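搜索本站 请输入关键词 搜索

首页 日记 旧文 留言 关于

透析日记:换液换到第几袋了

2026年4月 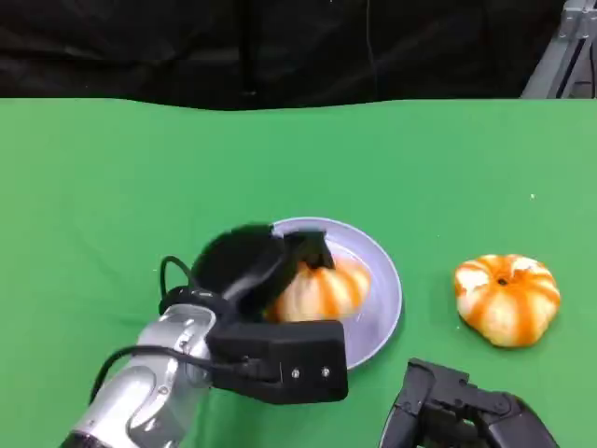

绿色台布，后面挂黑布。

早上五点多就醒了，腿抽筋。右小腿，老地方。起来站地上踩了半天才松开。称体重，比昨晚轻一点，血压还行，记本子上了。

今天跑Judcombe复查。路上堵，到的时候抽血窗口已经排到走廊拐弯。带的馒头没敢吃，空腹。抽完蹲在门口啃，凉的，也香。

医生看了二月那张单子，又看今天的。磷还是高。问我是不是又吃坚果了。吃了，过年剩的，一直没吃完，就搁在电视柜上，手一伸就够到。回来全装袋子给楼下邻居了。钾倒是下来了，香蕉橙子戒了这么久总算有点用。肌酐393，医生说残余功能还在，尿量别丢，每天接着量。上个月偷懒有几天没量，没敢讲。

腹透转眼5年了。刚插管那会儿天天哭，觉得肚子上挂根管子没法见人。现在换液的时候还能顺手剥豆子……不对，不能剥，要洗手戴口罩，护士看见这句要骂我。是等引流的时候看电视，手老老实实放着。

今天2000的袋子，引流20分钟，有点慢。翻了个身，又下床走两圈，后半段才快起来。颜色清，没絮。上回浑了一次吓得半夜打车去急诊，那种肚子疼不想再来第二遍。出口处有一小点红，不疼，按了没东西出来，先照护士教的消毒，贴好，明天再看。要是还红就打电话，不拖。

Ovedia那边的液，说好上午送，下午快四点才到。箱子堆在门口，一个人一箱一箱往里挪，腰酸。医生讲过不能提重，怕疝气，所以是用脚推的，慢得要命。阳台放不下了，床底下塞了几箱，旧的放外面先用，新的推里头。上次就是搞反了，翻出来一箱快到期的。

肾移植排队的事也问了。还是等。配型资料要更新，表填了两页，身份证复印件居然忘带，下次补。Pant的病友群里有人上个月做上了，在Peniseck做的，现在能大口喝水。看得我眼热。大口喝水！我今天的水是分到小杯子里的，下午就喝超了，晚上只好含冰块。嘴里发苦。

还有身上痒，后背最厉害，够不着，在门框上蹭。药膏快见底了，忘了让医生开。脑子越来越不行，下次进诊室前一定先写条子，条子放手机壳后面。

晚饭：白菜焯了水再炒，鸡蛋两个蛋白，一小碗米饭，没放酱油。没味到。磷结合剂差点又忘，吃到一半想起来，嚼了一片。

报销的单子还没贴，发票散了一抽屉，有几张字都快退没了，得先拿去复印。明天弄吧。

睡前最后一袋，正在灌。肚子涨，靠着枕头写的，字打错就打错了。灌完关夹子，拧帽，睡觉。

打印本页 | 用电子邮件发送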